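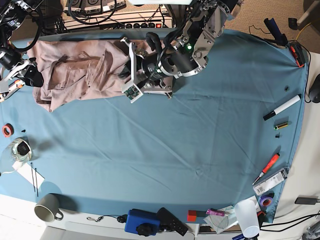 Section 4. Setting up and running the shirt fold

Club pages > Workshop handbook > Saha bench > Shirt fold

Handbook Bookings Rota Parts list Contact

This section covers the shirt task for the Branis round. It assumes that you have been signed off on Section 3 (Powering up and stopping the arms) and that you have a login for Prelix, the recording program. Members who have not been signed off may watch and take notes but may not run the arms.

4.1 Left and right

In this handbook, "left arm" and "right arm" always mean the robot's own left and right. In the overhead view the robot reaches in from the top, so its left arm appears on the right side of the picture. Prelix uses the same names. Label your notes the same way, or whoever reads them next will swap the two.

The ends of the shirt are named by the picture: the left end is the end on the left side of the overhead view, and is the end handled by the right arm.

4.2 Preparing the cloth

1. Pull the blue cloth straight. Faint creases do no harm. A raised ridge does, and will catch a fingertip as it slides under a hem.

2. Check that the middle of the cloth is clear across the full reach of both arms. Tools and tape stay out at the margins.

3. Check that no cable from either arm is trapped under the cloth or under the shirt. Cables may pass over the work but must have slack at both ends of the travel.

4. Drop the shirt on the upper half of the cloth. Do not smooth it. The task starts from a crumpled shirt, and a shirt that has been tidied by hand makes the recording useless.

CAUTION: Keep hands off the cloth whenever the arms are live. If the shirt has to be moved, stop the arms first, using the procedure in Section 3. Asking the operator to "hold still" is not a stop.

4.3 Starting a recording

1. In Prelix, open the Altholm profile. Do not edit the profile. If you need different settings, save a copy under your own name.

2. Choose the task "shirt, lengthwise".

3. Check that the overhead view and both wrist views are live. A view that has frozen looks normal until something moves, so wave a sheet of card over the table before the arms are switched on and watch for it in each view.

4. Bring both arms to the start pose and wait for them to settle.

5. Press Record, wait for the counter to start, then begin.

4.4 The fold

The fold is done in two parts. The first opens the shirt out, and the second brings the long edges together. Operators who try to do both at once nearly always end up with a sleeve in the wrong place.

1. Lower the left gripper on to the right end of the shirt and close it. Take the cloth of the shirt only. If the blue cloth lifts as well, open the gripper, raise it a little and try again.

2. Bring the right gripper to the left end. Close on a single edge where you can find one.

3. Draw the arms apart slowly until the shirt lies flat between them. Stop as soon as the large folds have gone. Small wrinkles are accepted.

4. Release, take hold again along the long edge, and carry that edge over to meet the other. Move both arms together. If one arm leads, the fold comes out as a wedge.

5. Set the edge down and open both grippers. Use the fingertips to press the fold flat, working outwards. 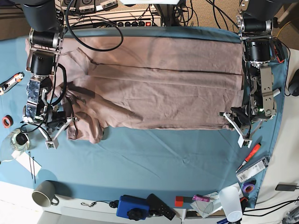 Fig. 4-2. Shirt folded lengthwise between the arms; left end still bunched.

A bunched end is the most common fault at this stage. It is usually caused by a sleeve that was not drawn out in step 3. It can be corrected without starting again:

1. Hold the good end down with the gripper nearest to it. Do not pull.

2. With the other gripper, pinch the corner nearest the collar. The shoulder seam is a useful guide when the corner is hard to make out.

3. Draw the corner outwards in line with the fold.
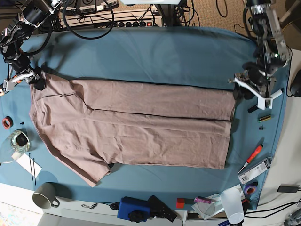
Keep the pull level and gentle while you do this. The arms will go on pulling after the shirt has gone tight, and what gives way first is the grip — the shirt then springs back and the crease has to be made again. Watch the centre crease and not the fingertips. While the crease stays straight the pull is even.

A sleeve left hanging towards the front of the table is dealt with last. Release the right gripper, take the sleeve by its hem, and lay it back over the body of the shirt. Only the right arm should move.

NOTE: A corrected fold still counts as a good recording, provided the correction was made with the arms. Mark it "corrected" in the notes box. A fold corrected by hand is to be deleted.

4.5 Ending a recording

1. Open both grippers fully before raising either arm. A fingertip caught in a hem will drag the whole shirt with it.

2. Raise both arms clear and press Stop.

3. Grade the recording from 0 to 4, using the table on the inside cover of the log. Grade what is on the cloth, not how hard it was to get there.

4. Enter your initials. Recordings without initials are removed at the end of the month.

The set stood at 142 accepted recordings when this section was last revised in April. Change operator after nine attempts, accepted or not. Grades drop after that, and the later recordings mostly end up being thrown out.

4.6 Checking a wrist view

Do this at the start of each session, and again if a gripper has been knocked.

1. Move the arm so that its gripper is clear of the table and pointing towards open floor. Have a second member watch the arm, not the screen.

2. Close the gripper slowly until the fingers are nearly touching.

3. Look at the wrist view. Both fingers should be in sight, side by side and parallel, with their tips standing out against the carpet. The narrow gap between them should be easy to see.

4. If the fingers sit off to one side, or one tip is missing, the camera has turned on its mount. Switch off the arm, loosen the mount, straighten it and repeat from step 2.

5. Ignore the dark corners. The picture is judged on the fingers and the patch of floor beyond them. A bright carpet is acceptable as long as its weave can still be seen. 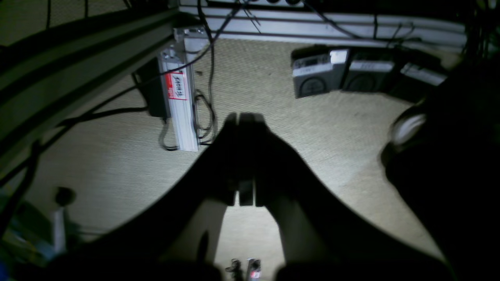
4.7 Faults

Gripper closes but the shirt slips out.
The fingers have taken a single loose wrinkle. Open, lower slightly and take more cloth.

Blue cloth lifts with the shirt.
Gripper too low. See 4.4, step 1 of the fold.

Fold comes out as a wedge.
One arm moved ahead of the other. Practise the carry at half speed before recording again.

Wrist view goes black or freezes.
Stop the arms. Close the view in Prelix and open it again. If this fails, note the arm and the time in the log and finish for the day. Do not unplug a camera while an arm is live.

Arm stops short of the shirt.
Look for a cable that has run out of slack. Stop the arms before freeing it.

Prelix will not save.
The disk is full. Only Hannelore Ruchti may clear it. Leave a note on the bench and do not delete other members' work to make room.

4.8 Before you leave

Park both arms, switch off at the power strip, and fill in the log. Leave the shirt on the cloth. The card with the session list stays on the bench as well.

Related pages
Section 3. Powering up and stopping the arms
Section 5. Copying recordings off the Saha bench
Branis round: shirt task rules and marking
Replacing a gripper finger
Altholm profile: change notes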